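La collecte des emballages souples change en novembre

À partir de novembre, les emballages souples seront ramassés séparément à Trarotville. Les films, sachets, pochettes et barquettes fines ne devront plus aller dans le bac des ordures ménagères. Ils seront déposés dans le sac translucide distribué avec ce bulletin, à raison de 2 rouleaux par foyer. Les habitants qui n'ont rien reçu peuvent retirer leurs rouleaux à l'accueil de la mairie, entre 10 heures et midi.

Le changement concerne 43 rues du bourg et l'ensemble du hameau de Serkent. Les fermes isolées situées après le pont gardent pour l'instant le système actuel, avec apport à la déchetterie. Leur tour viendra quand la question du passage du camion sur le chemin de Strachan sera réglée, ce qui suppose un accord avec les propriétaires riverains.

Le contrat a été confié à l'entreprise Gutstead, qui assure déjà le ramassage du verre. Le passage se fera une semaine sur deux, en alternance avec le papier. Les sacs doivent être sortis la veille au soir et fermés par un nœud simple. Un sac déchiré ou contenant des restes alimentaires sera laissé sur place avec une étiquette, et il faudra le trier de nouveau avant le passage suivant.

Consuelo Ortuño, adjointe chargée de l'environnement, a répondu aux questions des habitants lors de la réunion à la salle des fêtes. La plus fréquente portait sur le lavage. Il n'est pas demandé de laver les emballages. Un pot de crème bien raclé ou un sachet de salade secoué au-dessus de l'évier suffisent. En revanche, les emballages ne doivent pas être emboîtés les uns dans les autres, car la machine de tri ne sait pas les séparer.

Plusieurs personnes ont aussi demandé ce qu'il fallait faire des sachets doublés d'aluminium, comme ceux du café ou des chips. Ils vont dans le même sac. Les plaquettes de médicaments vides également, à condition que tous les comprimés aient été retirés. Les médicaments non utilisés, eux, se rapportent toujours en pharmacie.

Restent exclus les bâches de jardin, les tuyaux, les jouets et les sacs ayant contenu du ciment ou des produits de traitement. La déchetterie les accepte dans la benne du fond, sur présentation de la carte d'accès. Ceux dont la carte est périmée peuvent la faire renouveler gratuitement avec un justificatif de domicile.

Le montant de la redevance ne bouge pas cette année. Un premier bilan sera présenté au conseil municipal au printemps, avec les tonnages relevés et le nombre de sacs refusés. Si les refus restent peu nombreux, la commune envisage d'étendre la collecte aux commerces de la place, qui produisent beaucoup de films d'emballage et les apportent aujourd'hui eux-mêmes à la déchetterie. Un calendrier de ramassage à afficher dans la cuisine sera joint au prochain bulletin.
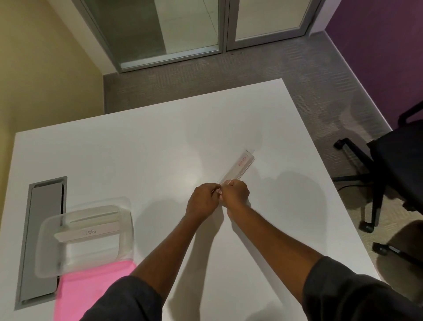

Les commerçants intéressés par cette extension peuvent dès maintenant laisser leurs coordonnées à l'accueil de la mairie.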